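The Good Shirt

Xuelian Peng rang me at twenty past five on a Thursday to ask if I still had Dad's shirt. Not my dad's, I should say. Hers. I'd borrowed it the night of the Dunleavy flood, when the river came up over the car park and we all had to wade out of the pub with our shoes held over our heads, and I'd gone home to Skukbridge in it and sort of... kept it. For years! You know how it is with a shirt. You mean to give it back, and then you've painted a bathroom in it.

"Of course I've got it," I said, and then spent the whole evening pulling the flat to bits.

It wasn't in the wardrobe. It wasn't in the bag of things I keep for the charity shop (and keep, and keep). I found a swimming costume I'd blamed my sister for losing, and a birthday card I'd written to Chenxi Gu and never posted, with a twenty pound note still in it, which cheered me up no end until I remembered it was her twenty pounds. But no shirt.

So I rang Chenxi, partly to confess about the card.

"You gave it to me," she said. "When we went camping. It was freezing, you were very noble about it."

I had no memory of being noble. It did sound nice, though.

"And have you still got it?"

There was a long gap, and I could hear her opening drawers. 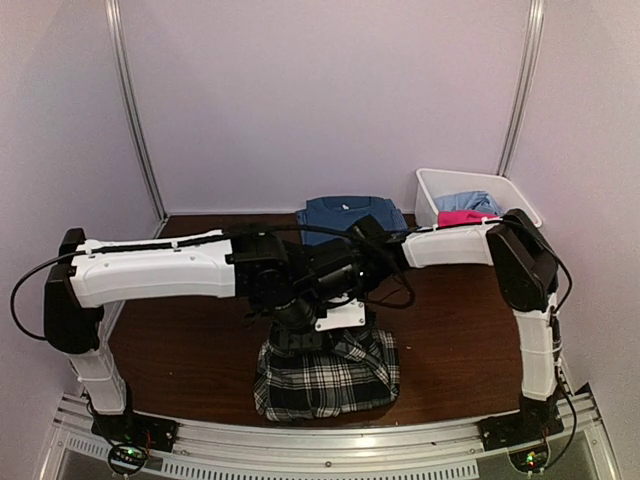
The shirt, black, white and grey, half folded.

She brought it over on the number 148 bus, in a carrier bag, with a packet of ginger biscuits on top so it would look like a visit. We put it on my kitchen table and stood there like a pair of kids who've broken a window. It smelled of Chenxi's house, all oranges and washing powder. I'd been hoping it would still smell of bonfire, or the river, or of Mr Peng's awful pipe.

"Should we wash it again?" I said.

"I think we should leave it alone."

We ate most of the biscuits. Then we walked it round to Xuelian's, the long way, past the old Genora showroom with the sofas still in the window, and neither of us said much, which for Chenxi is practically an illness.

Xuelian opened the door in her coat. She'd been about to come and fetch it herself, she said, she couldn't wait. She took the bag and didn't look inside. She just held it against her front with both arms.

"He wants to wear it on Saturday," she said. "He's been going on about it all week. He says one of you pinched it."

Chenxi pointed at me. I pointed at Chenxi.

"Tea?" said Xuelian, and from the back room her dad shouted that he'd have one too, and was that the thieves?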